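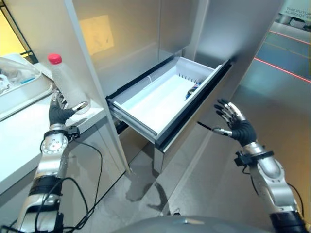 Courses > Consumer Math > Unit 3 > Handout: Renting, Access Codes and "Savings"

Bring this handout to both class meetings. The problem set uses the same prices.

1. What a rental price covers

Stoment rents a statistics text for one term and prints "save up to" next to the price. Ask what the saving is measured against. On the Stoment page it is the new hardcover list price, which few students on this campus pay. Compare the rental to what you would really do otherwise: buy a used copy, share one, or use the library's reserve copy.

A term at Stoment is 16 weeks from the ship date. If the book ships before classes start, the clock is already running, and your final may fall after the due date. Extensions are billed by the day. Read that line of the agreement first.

2. Access codes

A code can be used once. After that the printed book is just a printed book, and the homework site wants money again from the next person. Sellers call this a bundle discount. I am not convinced. Work out the bundle price minus the price of the code alone, and you have what you are paying for the paper. In last March's bookstore list, two of our bundles cost more than the parts bought separately.

3. Subscription plans

Flindska and Vasasik both sell "unlimited" reading for a flat fee. Take a student who pays $400 a year and opens two titles. The catalog may hold 900 titles or a million – the cost per book used is still $200.

Cost per book used = yearly fee ÷ titles you opened for a class

Please don't count the ones you meant to read.

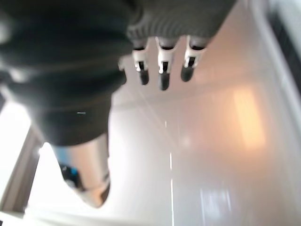 Knit cuff with three fingers of the hand below it.

4. The fine print on condition

Fontana lets you highlight "within reason" and does not say what reason is. The damage fee is decided after the book leaves your hands, by the company that collects the fee. Take dated photos of the cover, spine and any marked pages on arrival and again before you ship. You have seven days to report existing damage, and a report filed late counts as no report.

Terms to know: list price, rental period, bundle, single-use code, damage fee, effective cost.

For next time: choose one required book from your own schedule and find its effective cost three ways. Include shipping. If a seller's page won't show shipping until checkout, write that down too.

Last updated: October 4, 2018

Related handouts
Reading a Meal Plan Contract
Unit Prices and Package Sizes
Student Discounts: Compared to What?
Problem Set 3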